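4.2 Open-Day Demonstration at Warndale

The second deployment took place during the open day of the Warndale site. In contrast to the laboratory trials in Section 4.1, the operators had no control over who approached the table, how long they stayed, or what they asked the arm to do. The purpose was to find out whether the Stamulari task planner, tuned on scripted requests, would hold up when the requests came from people who had never seen it run.

The station consisted of a single arm mounted at one edge of a white tabletop, with a toaster oven on one side and a colander and a small round dish on the other (Figure 3). Object layouts were drawn from the kitchen set described in Section 3. Visitors stood behind a rope on the far side of the table and gave spoken requests through an operator, who typed them into the planner without rewording. An attempt ended when the item came to rest in the requested place, when the planner returned a refusal, or when the operator pressed stop.

Visitors made 340 requests over the day. Most named one item and one destination. A smaller group left the destination open ("put it away"), and a few asked for things outside the action set, such as cutting or washing. Requests of the last type were passed to the planner like any other, and a refusal was scored as correct. We logged joint states, gripper commands, and the overhead view for every attempt, giving 3,277 separate motion segments after splitting at gripper events.

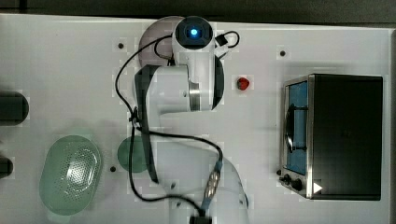

Figure 3. Overhead view of the demonstration station. The strawberry lies between the arm and the toaster oven; the colander and the round dish are on the opposite side of the arm.

Of the motion segments, 979 were replans, in which the planner dropped its current path and computed a new one before reaching the target. This share is higher than in the laboratory trials. We attribute part of the difference to changing light in the hall, which shifted the estimated position of small items between one planning cycle and the next. Larger items were less affected. Raising the confidence threshold reduced the number of replans but lengthened the pause before each grasp, and visitors often took a long pause for a fault and repeated the request.

The operator pressed stop 9 times. Each stop was followed by a return to the home pose and a check of the cable routing along the arm before the next request was accepted. No stop was caused by contact with a visitor. Logs from stopped attempts are kept in the data set and marked as such, but they are left out of the timing results in Section 4.3.

Two limits apply to these results. First, the operator served as the link between visitor and planner, so errors in hearing or typing cannot be separated from errors in planning. Second, visitors watched one another and tended to copy requests that had gone well, which narrows the range of tasks. A follow-up session with the Rornora speech front end is planned for September and will remove the first of these limits. The second would need visitors to be admitted one at a time.

Contact: Arsenault Laboratory, Warndale | Version of 25/03/2021 | Back to top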